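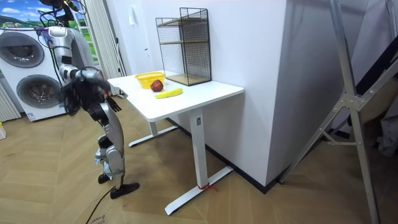
4. Findings

4.1 Where things are put down

The households in the Telledora study rented small apartments, most of them in the Covine buildings on the north side of town. In nearly all of these apartments the kitchen, the laundry area and the place to eat share one room. Earlier work on home storage has mostly looked at houses with a separate kitchen, where putting something away means returning it to a cabinet in the same room it came from. Our households had fewer cabinets and more kinds of things competing for them. Mail, medicine, detergent and dishes were often kept within a step or two of each other.

We asked each of the 29 households to keep a diary for 14 days. Whenever a dish, a tool or a package was left out overnight, someone in the household wrote down what it was, where it was left and where it would normally be kept. The third question turned out to be the hardest to answer. Many entries leave it blank or give two places. One household wrote "cabinet, or the table" next to the same colander on every day it appeared.

We had planned to treat blank answers as missing data. After reading the diaries we coded them as a separate group, which we call items without a home. These items behave differently from items that have a home and are simply late in getting back to it. A late item tends to move within a day or two. An item without a home stays where it is until the surface is needed for something else, and then it moves to the next free surface. Serving bowls, gift containers and spare lids make up much of this group.

Surfaces were not used evenly. Tables collected more than counters, even in apartments where the counter was larger. Interviews suggest a simple reason. People clear the counter in order to cook, and cooking happens most evenings. The table is cleared only when everyone eats together, and in several households that was rare. A table with one side against the wall filled from the wall outward, and the front edge stayed usable for a long time.

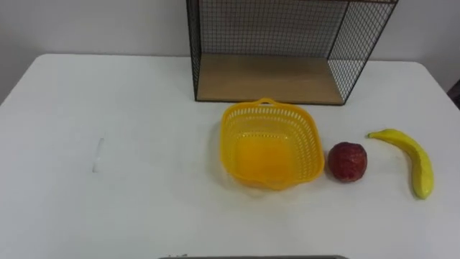

This pattern matters for how added storage is used. A shelf that stands on a table takes over the strip along the wall that was already filling up, so it costs the household little open space. A shelf that stands on a counter takes space that is cleared and used every day. Households that had tried both described the counter shelf as being in the way, and three of them had moved it to the table before our first visit.

4.2 Open and closed storage

During the second half of the study we lent each household two small storage units of similar width. The closed unit was a Beltik cabinet with a hinged door. The open unit was a mesh shelf with no door. Households chose where to put each one and what to keep in it. We gave no advice, and we asked people not to change anything else in the room if they could avoid it.

Our use of the word "open" needs a short note. A unit can be open at the front only, or it can also let a person see through its sides and back. Figure 1 shows a unit of the second kind, a black wire-mesh shelf at the back of a white table with the wall visible through the mesh. We kept the two kinds apart in coding, following the scheme in Danko's earlier study of rented kitchens. Ľubica Danko found that people judged see-through units to be smaller than solid ones of the same size, and our interviews agree with this.

The open unit was filled sooner. In most apartments it held something on the evening it arrived, while the closed cabinet often stayed empty for several days. Once both units were in use, the difference ran the other way. Contents of the closed cabinet changed little, and people could name most of them without looking. Contents of the open unit changed often, and people were less sure what was on it. Several diary keepers listed it as a place where things were left out and, on another page, as a place where the same things belonged.

We do not take this as a fault in the diaries. An open shelf can be both places. A bowl set down there on the way to the sink is out, and the same bowl a week later is put away, although it has not moved. The status of the item depends on whether anyone still means to move it.

Figure 1. Wire-mesh shelf unit standing on a tabletop against a wall.

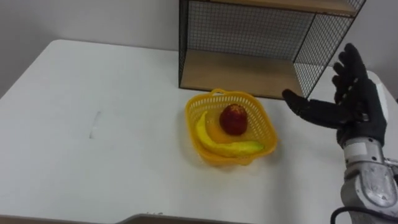
4.3 Sharing a surface

Of the diary entries that name a conflict between two people, 74 concern a surface that both of them used. These were minor disagreements for the most part. One person wanted the table clear in the morning and the other did not mind. Entries of this kind cluster in the early evening, when one person is starting to cook and another has just come home with bags.

Households handled this in different ways. Some divided the table by side. Others divided it by time — clear at breakfast, anything allowed until then. A division by side was easier to keep because anyone could see whether it had been broken. A division by time depended on someone remembering, and in the diaries it tends to weaken toward the end of the week and start again after a general cleaning.

Items without a home caused more trouble than their number would suggest. When a late item was in the way, either person could put it back. When an item without a home was in the way, moving it meant deciding something, and people put that off.

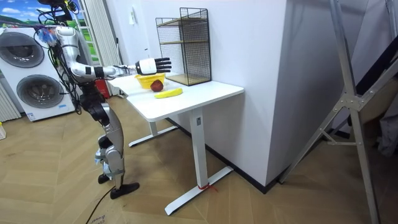

The Albers form, which we used in the closing interviews, asks people to rate how settled each surface feels. Ratings for the table rose in households that had agreed on a place for their larger dishes, even when nothing had been thrown out and no more storage had been added. Ratings for the counter hardly changed. We return to this in Section 5, where we compare the ratings with the follow-up visits made in December. At that point most of the mesh shelves were still in use, and several of the closed cabinets had been moved to a hallway or bedroom and were holding things that had never been in the kitchen.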